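# Skosell: playscript and production files

Working repository for *Skosell*, a full-length play in two acts by Torunn Sjögren. It holds the current script, the cue sheets, the costume plot and the rehearsal notes from the first workshop. Last full update: September 20, 2025.

The play is set over one night in the back office of a ferry company that is about to close. Two sisters, Drea and Maud, have to sort through their late father's papers before the building is handed over in the morning. A night clerk keeps coming in to turn off the lights.

## What is in here

| Folder | Contents |
|---|---|
| `script/` | Current draft, plain text and PDF |
| `script/old/` | Earlier drafts, kept for reference only |
| `cues/` | Light and sound cues, one file per act |
| `costume/` | Costume plot, quick-change list, measurements form |
| `notes/` | Rehearsal notes by scene |
| `rights/` | Performance license text and request form |

The script is 1030 lines long, counting stage directions. Line numbers in the cue sheets refer to the plain text file. The PDF wraps differently and its numbers won't match, so please don't call cues from it.

## Cast

- DREA, late forties
- MAUD, her younger sister
- CLERK, any age, any gender
- VOICE ON THE PHONE, recorded or live

The Voice can be doubled by the Clerk. Uchenna Oyelaran did it that way in the workshop, with a quick move from the door to the offstage mic at line 700. It works, but the actor needs a clear path behind the flat.

## Script format

Character names are in capitals at the start of a line, followed by a colon. Stage directions are in square brackets. A slash marks the point where the next speaker cuts in. An empty line of dialogue (name and colon, nothing after) means the character has the chance to speak and doesn't take it. Leave these in when you make sides for auditions.

Cuts agreed in rehearsal are marked with a `~` at the start of the line. They stay in the file until the next draft is signed off.

## Costumes

Modern dress throughout, bought or pulled from stock. Nothing needs to be built. Maud has one full change, from travel clothes to something of her mother's that she finds in the office closet. Drea stays in the same clothes but loses a layer in each act. The Clerk has a uniform jacket with no badge. 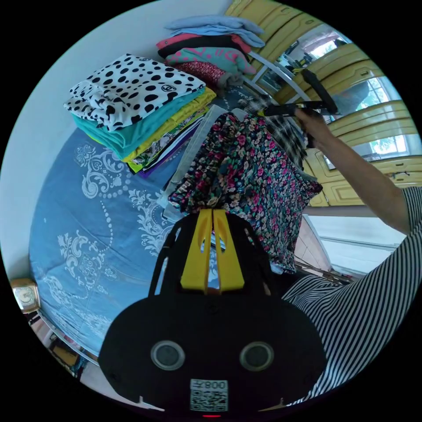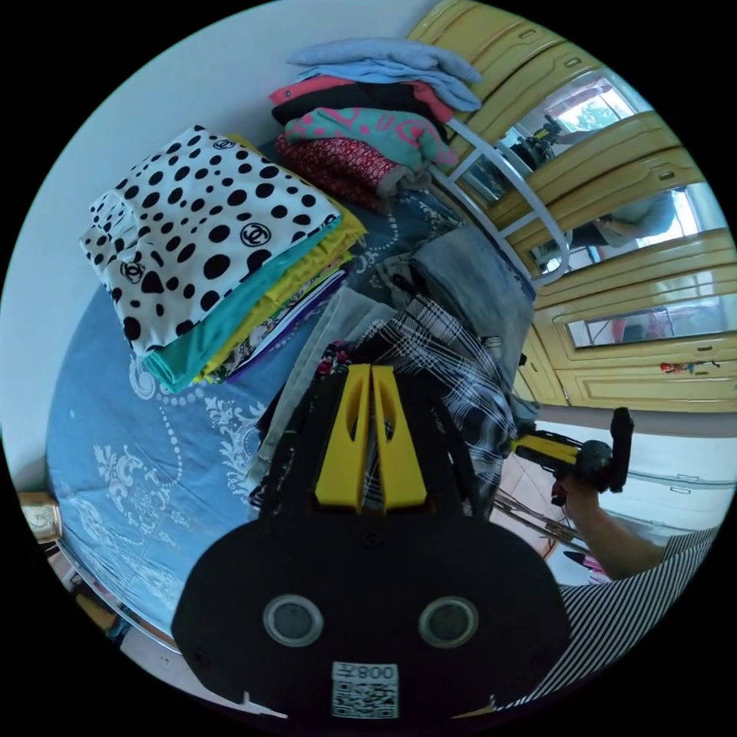 Maud's change happens during the phone call in Act Two and has to be done in 20 lines. Kanini Kashindye dressed it for the workshop and wrote up the steps in `costume/quickchange.md`. Her main advice is to replace the buttons on the first layer with snaps and to preset the shoes facing upstage. If your theater has no wing space on the left, use the closet unit itself. It needs to be deep enough to stand in with the door shut.

## Cues

Cue files are comma-separated, with these columns:

- `cue`: number, with L for light or S for sound in front
- `line`: script line number
- `call`: the word or action the cue is called on
- `time`: fade time in seconds
- `note`: free text

There are 9 sound cues in Act One. The ferry horn (S4) should be heard by the audience before either sister reacts to it - leave a full breath. Sound files are not included. Ismael Miranda recorded the workshop set and will send it on request to groups that hold a license.

The lights the Clerk turns off are practicals and should be on their own channels. Don't let the stage lights follow them down until the last one.

## Known problems

- The Act Two cue sheet still follows the old draft from S12 on. The line numbers are off by one page. Fix planned for October.
- Scene 3 has two versions of the letter. The short one is the right one. The long one is marked with `~`.
- The measurements form has no field for hat size. Write it in the margin.
- Maud refers to "the Flaltix" twice before anyone says it is a boat. Torunn knows and wants to keep it.
- The running time on the old title page is wrong. It was taken from a reading with no interval.

## Using the play

You may read, copy and print the script for study, for class use or to decide whether you want to stage it. Any performance with an audience, paid or free, needs a license. Fill in `rights/request.md` and send it to Drarus, the small company that handles the rights. Include your dates, the number of seats and the name of the director.

No changes to the dialogue without permission, apart from the marked cuts. Place names may not be moved to your own town. The Clerk's lines about the weather may be updated to suit the night.

## Credits

Written by Torunn Sjögren. Workshop directed by Welington Guimarães. Sound by Ismael Miranda. Costumes by Kanini Kashindye. The Clerk and the Voice were played by Uchenna Oyelaran.

Corrections to the script are welcome as issues. Give the line number and the draft date, and quote the line as it stands now.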